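The benchtop oven, and other things Verena Moser won't throw out

Verena Moser was cleaning when I arrived at Gunilside, a little after nine, and she kept going for the first part of our talk. She looks after the small kitchen there, the one used for cooking afternoons with children and their grandparents. Before that she spent 12 years behind the counter at Hollenstein, selling kitchenware.

"People bought big," she says. "They'd come in wanting to heat up a pie and leave with something you could roast a goose in. I sold it to them, so I can't complain."

Her own preference is for a benchtop toaster oven with knobs. The one at Gunilside is white, with three of them on the front, and she says she has never felt the need for a display.
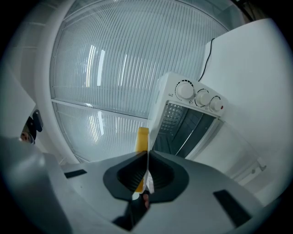

Photo: Rupert Wyss / Gunilside

She has firm views on cleaning. The door comes down first and stays down until the glass is done. The rack is washed in the sink, and she doesn't put it back until it has dried on a tea towel.

"I don't use the sprays. Warm water, a bit of dish soap, and patience. If there's something baked on, I leave a damp cloth over it and have a cup of tea. Most of the time it lifts."

What about the spots that don't?

"Then they stay. It's an oven."

The temperature is a sore point. Verena's recipe cards nearly all say 200 degrees, and she has learned to distrust the number on any small oven. Hubert Bühler, who repairs appliances in Hinen, gave her a thermometer to hang from the rack, and she now writes two settings on each card: the one in the recipe and the one that works.

"Hubert told me to stop guessing," she says. "I'd been burning the bottoms of scones for a whole winter and blaming the flour."

The younger children don't go near the real oven. They have their own set of things on the table, and she takes that side of the kitchen as seriously as the other. There is toy food, and there are small appliances with doors that open. She calls it the other kitchen. Sessions for the little ones last 45 minutes at most, which she thinks is plenty.

"They cook the same thing over and over. Corn goes in, corn comes out, somebody has to eat it. I've been served a lot of corn."

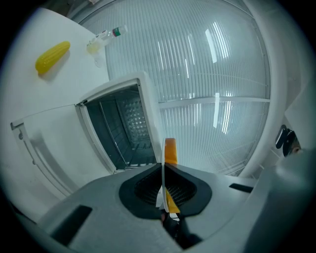
Toy corn and a small glass bottle beside the play appliance.

I asked whether the one with the open door was a fridge or an oven. She said it depended on who was playing. Gyula Csizmadia, who brings his granddaughter, has been told off for putting milk in it when it was an oven.

The toys are wiped down after each session and put away in a tub with a lid. Verena used to sort them by kind, with fruit in one tub and vegetables in another, but the children tipped everything together within minutes and she gave it up.

In September the kitchen will start a second afternoon for families coming over from Zudura. Pirmin Hämmerli will run it, and Verena has been writing out her cleaning routine for him. It fills five pages. She admits that one of them is mostly about tea towels.

"He's a good cook," she says. "I'd just like the rack to go back in dry."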